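Tuesday, late

In at 7:30. Zoila had left me a note on the keyboard saying the left gripper on the Grurnemov model was "mushy" again and she had not touched anything. I believed her. Made coffee, restarted the sim machine, waited through the update.

Spent the first two hours on the real one in the bay. Took the fingers off the left gripper, cleaned the rails, put a little grease back on and closed it up. One of the pad screws was stripped, so I drilled it out and used one from the spare kit. There are 4 left in the bag. I wrote that on the order sheet for Deisy. Then I ran 50 open and close cycles with the cover off and listened. No clicking. The right side I only wiped down, it was serviced in October and the log says it is fine until it reaches 1,000 hours.

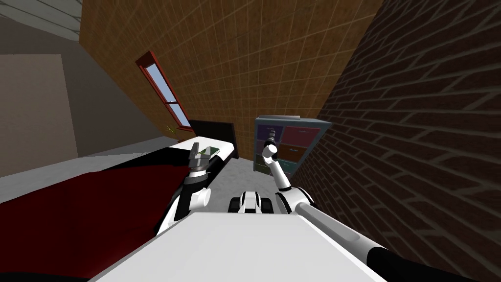
After lunch I moved over to the simulated copy, which has to match the real one or the grasp tests mean nothing. The closing force in the config file was still the number from before the new pads, so that was Zoila's mushy gripper. I changed it, reloaded the bedroom and went back to the bed pick. The left gripper was down on top of the bed, close to the little green object on the white sheet, and I kept the right arm up by the dresser with its gripper pointing up so I only had one side to think about. The contact setting for the sheet is separate from the one for the red blanket, which I always forget. I set them both to the same value for now and wrote it in the notes.

Ran 20 tries with the new force. The log had four bad ones, all with the same contact warning, so I think what is left is the finger offset. Sumaiya says to measure the pads with calipers before I guess at it, and she is right. I was about to guess.

İlker called from Wollirard about the spare wrist cable. It ships this week. He asked if we wanted two and I said yes without asking Deisy, so I have to tell her in the morning.

Backed up the config, saved the old one with Zoila's name on it, shut down the bay at 6:10. Calipers are in my bag so they don't walk off. Leftover rice for dinner, and I still need to call Nelly back.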